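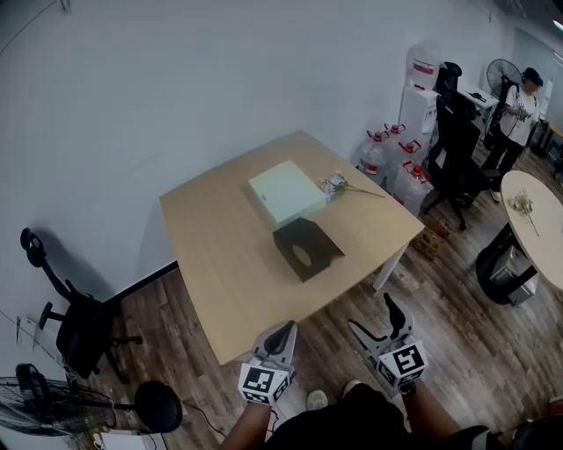
Runico Stick Blender, 2-Speed

Item 241. In stock at our Provden warehouse.

Soup is mostly waiting, followed by one minute of noise. The Runico handles the noise. Put the guard end in the pot, press the button, and your lumpy leek and potato becomes the kind of thing restaurants charge extra for in a smaller bowl.

There are 2 speeds. Low is for tomato soup and anything you'd like to keep off your shirt. High is for squash, chickpeas and the parsnip you should have peeled better. Keep the guard under the surface while it runs. You will forget this once.

The shaft twists off and goes in the dishwasher. The motor end does not, however tempting it looks in there.

Details
Shaft: stainless steel, 22 cm
Cord: long enough for most stoves, too short for arguments across the kitchen
Run time: 25 seconds on, then a short rest (for the motor, but take one yourself)
Colors: cream, charcoal
In the box: blender, Seo whisk attachment, a booklet with one decent lentil soup in it

Not for ice, frozen fruit or coffee beans. We've had the emails.

Shipping
Orders placed before noon leave the same day. Pickup is available at the Bristovstead store except Tuesday, when it's closed.

Replacement shafts and whisks are sold separately under Parts.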